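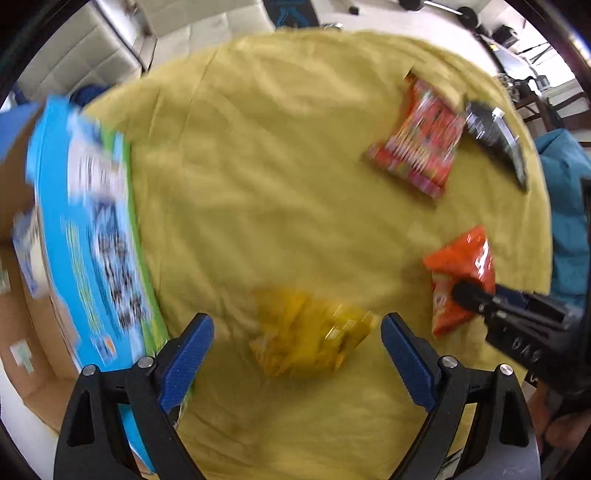

I'm about to place my first order straight from a weaving group instead of going through a wholesaler, and I've gotten myself stuck on the payment part. The group is called Ccori and they make table linens, mostly, plus a few bags. They've asked for half up front and the other half before anything ships, which means I'd have paid for all of it before I see a single box. My order comes to $900 before freight. I have a tiny shop (Nellel, if you've ever driven through Flurkanach you may have gone right past it) and that's real money for me in the fall. I do think the goods will sell. What I have in mind is big plain cloths in one strong color, like the yellow one on the table, the kind that can be all wrinkles and folds and still cheer up a room. So it's the terms I'm fretting over, not the product.

And I feel a bit gross even asking, if I'm honest with myself. The whole reason I wanted to buy this way was to treat people better than the wholesaler does. I've read that paying makers early is one of the best things a buyer can do, because otherwise they have to borrow to buy yarn. I believe that! But then my brother-in-law heard "100 percent before shipping" and told me I was nuts, and now I can't tell if I'm being sensible or stingy.

So, for anyone who has bought from a small producer group: is half and half normal? Is it okay to ask for something different, and how do you ask without sounding like you think they're crooks? Also they don't have any kind of certification and I'm not sure what I'm allowed to put on my shelf cards. I'd love to say "fairly paid" but I don't want to say it just because it feels nice.

Posted by Thaís Quintana, Tue 29 October

Maiara Prado

I've been doing this for a while with baskets and some knitwear, so let me take your questions in the order that I'd worry about them, which isn't the order you asked.

Half up front is normal and it's good. Please don't try to bargain that part down. A deposit is what pays for materials, and for a lot of groups it also pays people something while they work. If you think about who has the savings to carry two months of work with nothing coming in, it's rarely the weavers. It's probably not you either, I get that, but you can at least decide how big an order to place. They can't decide how much yarn goes into a tablecloth.

The second half is where there's room to talk. What I usually do is pay it when the goods are finished and packed and I've been sent the paperwork, meaning the invoice, the packing list and whatever the freight company hands over. So I'm still paying before the boxes reach me, and yes it makes my stomach flip every time, but I'm paying for something that exists. That may be exactly what Ccori means by "before shipping," by the way. Ask them what has to happen on their side before the second payment is due. They've surely been asked before.

With a first order I also like to ask for a sample, and I pay for it. Full price plus the postage. Asking for free samples is a habit I'd love to see die, because a shop will ask six groups for freebies and then order from one of them (or none). Buy one cloth. Wash it, iron it, leave it in a sunny window for a week, spill tea on it. Strong colors are the ones I'd test the hardest. Yellow has been fine for me but I had a red that turned a whole load of napkins pink, and I was so glad I found out at home and not from a customer.

How to ask without being rude: just write down what you'd like and ask if it works for them. Something like, "This is our first order together and I'd like us both to feel comfortable with it. Could we do half now and half when the order is packed and you've sent me the packing list?" I don't think anyone would be hurt by that. What does hurt people is a buyer who agrees to everything cheerfully and then goes quiet when the second invoice comes. I've heard that story from every group I buy from.

Put a few other things in the same email while you're at it. What size difference is okay, since handwoven cloth won't come out identical. What happens if something arrives damaged. When you need it by, and what you'll do if it's late (my answer is usually "wait," but if it's for the holidays then say so now and not in December). And who pays the freight and the duty, because that's the bit that bit me. My first order was supposed to be $900 too, funnily enough, and by the time it was sitting in my hallway I'd paid $1,053 and I hadn't planned for any of the difference. Yours could be better or worse. Get a freight quote before you set your shelf prices and check what your customs office says about textiles, since the duty depends on the fiber and what the thing is for.

About the shelf cards — say what you know and nothing else. "Fairly paid" is a claim, and if a customer asks "how do you know?" you need an answer. You could ask Ccori how they set their prices, what share goes to the person who wove the piece, and whether they pay by the piece or by the day. Then you write that. "Woven by members of the Ccori group. We buy from them directly and pay half when we order." It's less grand but people read it, and I've had customers ask really good questions because of a card like that. Don't use anybody's logo or seal unless you and the group have the right to it, and don't write something that sounds like a certification when there isn't one.

Last thing. Start smaller if the amount is keeping you up at night. I'd sooner see you place a $200 order and come back in March with another than put everything in one go and then be so scared you never reorder. For them the second order is the one that matters. Ask if they have a minimum though, because packing up a tiny box can be as much work as a big one.

Fabian Thaler

Your brother-in-law is right. Never pay 100 percent before you have the goods. Use a credit card or walk away.

Myroslav Yatsenko

I'm going to disagree a little with the answer above mine, though I see where it comes from. I used to buy for a bigger place called Imar, homewares and gifts, and we had that very rule. Nobody got paid until thirty days after delivery. It kept us very safe! It also meant that the only suppliers who could work with us were the ones with money in the bank already, and every small group we tried to bring in dropped out after an order or two. We used to sit in meetings wondering why.

A card is a nice idea if they can take one. Plenty of groups can't, or they lose so much to fees that they have to raise the price to cover it. Ask, sure, but don't make it the hill you die on. If you send money by bank transfer, do one careful thing: confirm the account details some other way than the email they came in. Call them, or get on a video chat. There's a scam where somebody gets into an email account and sends a "we changed our bank" message right when the invoice is due, and it happens to perfectly good suppliers and perfectly good buyers. Neither one did anything wrong and the money is gone. I'd be much more worried about that than about the weavers running off with your deposit.

Other things that helped me feel better about a group I hadn't met:

Talk to another shop that buys from them. Ask Ccori for two names, and then call instead of emailing, people say more on the phone. I ask if the orders came when promised and what happened the one time something went wrong (there's always one time). If the shop owner laughs and tells you a long story with a decent ending, that's a good sign to me.

Find out who you're really dealing with. Some groups are owned by the members, some are a family business that buys from neighbors, some are one person with a website and a cousin. Any of them can be fine to buy from. But you'd write a different shelf card for each one, so it's worth knowing before you print anything.

See how they answer a boring question. I'd ask for the fiber content, which you need for your labels anyway. If I get a clear reply, even a slow one, I relax. If I get three paragraphs about ancient traditions and no fiber content, I ask again.

I agree with Maiara on nearly all of it, most of all the paid sample. The one spot where I'd go a different way is the small order. If the sample is good and the other shops say nice things, I think I'd go ahead with the full amount, because shipping a little box of linens can cost so much per piece that you end up pricing them out of reach, and then they sit there, and you decide that direct buying doesn't work. Run the numbers both ways with a real freight quote and see.

And don't feel gross for asking! You're each taking a chance on the other. They're going to spend weeks on cloth in colors you picked, for a shop they've never seen. Send them a photo of the place, tell them who comes in. I always did and a couple of groups told me it helped them suggest sizes.

Jeferson Brito

Only adding on the late part because we got burned. We ordered 4 tablecloths for a wedding (not a shop, just us) and never said the date, we only said "summer." They were beautiful and they came nine days after the wedding. Totally our fault. Put the date in the email.

Thaís Quintana

Thank you all, I've written to Ccori and used Maiara's wording almost word for word. I asked for the fiber content too. I'm buying one cloth first, and I'll sort out the freight quote while I wait for it to get here.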